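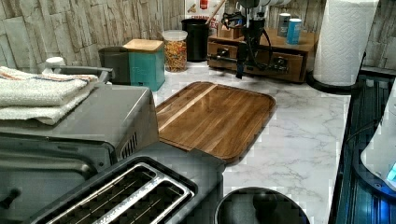 Budgeting for a second arm, kitchen bench setup

Last updated: Wednesday, August 4, 2021

benchrat_39
I have to turn in an equipment request before the end of August and I'd like some opinions first. We do kitchen tasks on a marble-pattern counter with ordinary household stuff on it. Right now the hardware is one Lindqvist arm on loan and the Istell gripper that came with it. The loan ends and I need to buy. The choice is between two of the Lindqvist arms with basic grippers, or one Sorkby arm with the better gripper and a service plan. The totals come out close enough that price alone doesn't settle it.

What I can't work out is how much to set aside for everything that isn't an arm. Mounts, cables, spare fingers, the objects themselves. Last time I put down nothing for that and paid for it out of the travel line.

tonerlow
What are the tasks? If it's pick and place on a clear surface, one arm is plenty. If you're opening containers you want two, one to hold and one to turn.

benchrat_39
Mix of both. Drawers, jars, moving things on and off the cutting board, loading the toaster later on. This is the sort of layout we work with. 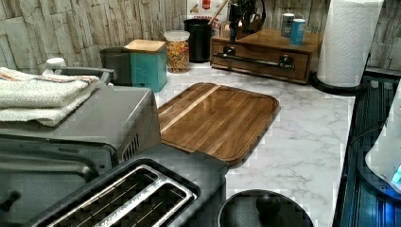

Counter layout: cutting board in the middle, jars and canisters along the back, stove on the right.

tonerlow
Then two arms. Jars with lids will slide around on a smooth counter if nothing holds them. You can cheat with a rubber mat but then you're training on a rubber mat.

hexkey
I disagree with that. We bought two arms at once and the second one sat in its crate for 9 weeks while we got the first one calibrated. Buy one good one, get the service plan, and ask for the second next year when you can show what the first one did. A request with results attached to it is easier to get signed.

tonerlow
That depends on who signs it. Where I work, if you don't ask for it in the first round you don't get it.

hexkey
Fair. Still, a spare you can't staff isn't worth much. How many people do you have running this?

benchrat_39
Two, and one of them is part time.

hexkey
Then one arm.

mossbank
Staying out of the one or two question. On the extras:

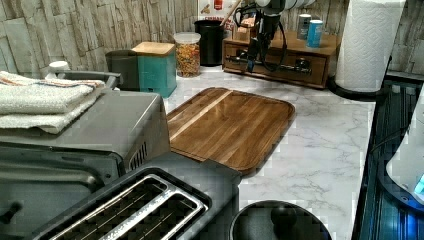
Cable management should be its own line in the request and most people leave it off. A proper dress kit for an arm that size is not expensive compared to the arm, but if you don't budget for it you end up with zip ties and tape. Look at how the black cables loop and dangle from yours right in front of that wooden drawer organizer. Drawer pulls are the kind of thing a loose cable catches on, and so are the cans on top. I put in $151 per arm for sleeves, clips and a strain relief bracket, and I've never had that line questioned. The second thing is spare gripper cables. Buy those with the arm, when shipping is already paid.

benchrat_39
Good, adding it. Is $151 with or without the bracket?

mossbank
With. The bracket is $39 of it.

tonerlow
Also check the reach before you buy anything. The Sorkby is a bit shorter than the Lindqvist, at least the one we tried was. If you mount it at the front edge of the counter you may not get to things against the back wall without stretching it straight out, and it's weak and shaky when it's straight out.

gravelpit
Second this. Tape the reach circle on your counter before you sign. Takes ten minutes. We didn't and had to build a riser.

benchrat_39
Mounting is the other thing I keep going back and forth on. Top view of the counter, for anyone who wants to comment on placement:
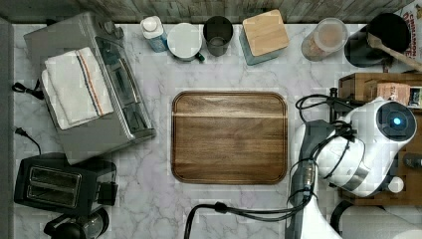 From above, with the arm coming in at lower right and the toaster oven on the left.

gravelpit
From that corner the far left is going to be your problem. The toaster oven is on the opposite side and its door faces in toward the board. Opening a door from across the counter is a long reach. If the oven is in your task list, price a rail or a second mount plate on the left. Grerkuvero sells plates with the Lindqvist hole pattern, $191 each when I bought mine.

hexkey
Or move the oven.

gravelpit
Or move the oven, sure, if nothing else depends on where it is.

benchrat_39
We have a lot of earlier runs with it on the left, so I'd like to leave it there.

hexkey
Then get the plate. A plate on each side and one arm you can swap over is still a lot cheaper than two arms. You'd have to recalibrate after each move, so plan your weeks around it.

tonerlow
Recalibrating every swap with one and a half people? That's the argument for two arms right there. Staff time is money too, even if it isn't on the same form.

mossbank
You could write it up both ways. Option A is one arm, two plates, one cable kit, service plan. Option B is two arms, two plates, two cable kits, no service plan. Put the staff hours next to each and let them pick. Ask for quotes on both now, the Sorkby quote took a while to come back when I did it.

benchrat_39
I think that's what I'll do. Current draft has A as the main request and B on a second page. Quotes requested from both this morning. Does anyone have a number for replacement finger pads on the Istell? The price list I have just says to call.

gravelpit
I'd call. They price them by the set and it goes down if you order with the gripper.

14 shares | 23 comments
Contact | Terms of use | Back to top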